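3.2 Sleeping arrangements and reported sleep onset
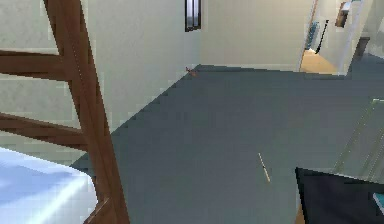 Figure 4. Rendered view of a bunk-bed ladder, with part of a mattress and its bedding at lower left.

Households in the Vembridge survey were asked where each child slept and at what time the light was turned off. Of the 83 households that returned the form, 31 had at least one bunk bed in use. Forms from Camthorpe used an earlier wording of the second question and are analyzed separately in Section 5.

Upper and lower bunks were coded as separate sleeping places. Where siblings traded places during the week, the place used on most nights was entered. Sleep onset was taken from the parent diary and was not corrected for nights away from home. Diaries with fewer than four completed nights were dropped before the bunk position was coded.

Shared light switches present a problem for this measure. In a room with one switch, lights-out time is the same for both children, and any difference in sleep onset must come from the diary alone. We therefore fitted the model with room as a random effect, following the procedure used for the Urnau data. Age and bedroom floor area were entered as fixed effects. Bunk position was added last.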